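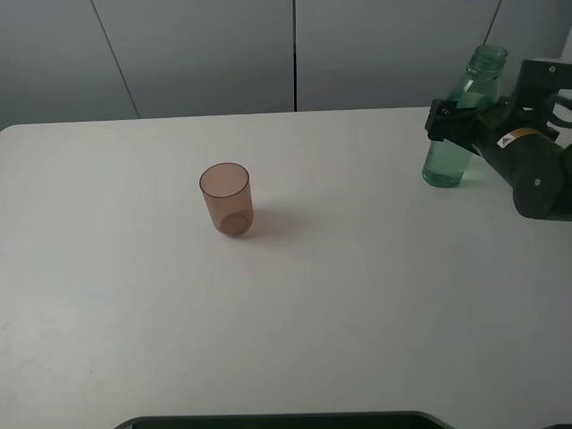
Pouring (household robotics)

Pouring is a test task in household robotics in which a machine transfers liquid from one vessel, most often a bottle, into another, most often a cup. It is usually grouped with folding, wiping and dish loading as a basic chore, and it turns up often in product demonstrations. Whether any machine can do it well enough to be useful in an ordinary kitchen remains in dispute.

Task

A full attempt has several stages: finding both vessels, taking hold of the bottle, lifting it clear, bringing the mouth over the cup, tilting, stopping at the right level, and setting the bottle back down. Published results do not always cover all of them. A system may be credited with pouring when it has only grasped and lifted, and many trials leave out the cap, which a person in a real kitchen would have to unscrew first.

Difficulties

Clear and tinted vessels are hard for depth cameras, which may read the wall behind a bottle instead of the bottle itself. A see-through cup causes the same trouble at the rim, where accuracy matters most. The weight of the bottle changes as it empties, and the liquid keeps moving after the arm has stopped.

Grip is a separate problem. Two stiff fingers touch a round bottle in only a few places.

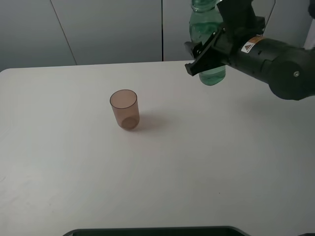 Too little force lets it turn in the hand once it is tilted, and too much will squeeze a soft plastic one and push liquid out early. Glass does not give, so settings tuned on one material may fail on the other.

Claims and criticism

The Clestard trials compared 3 arms on the same bench and counted a pour as successful if any liquid reached the cup. Ginette MacLeod, reviewing the trials for the newsletter Werklow, objected that by this measure a half-flooded counter would pass. She rescored the 13 pours that had been reported as successes and accepted 6, counting only those that filled the cup to the requested line with nothing spilled. The organizers replied that the looser rule had been published in advance – which MacLeod did not contest.

Critics also point to the setting. A bare, evenly lit table with the cup standing well apart from the bottle has little in common with a counter holding a toaster, mail and last night's pans. The Nyarko protocol tries to correct for this by adding clutter and swapping the cup between attempts. Few developers have reported results under it.

Home use

Pledon, a countertop arm announced for home use, lists pouring as a "supported skill". Its instructions require an open bottle and a cup from the supplied set of 2.

See also

Robot grasping
Slosh dynamics
Domestic robot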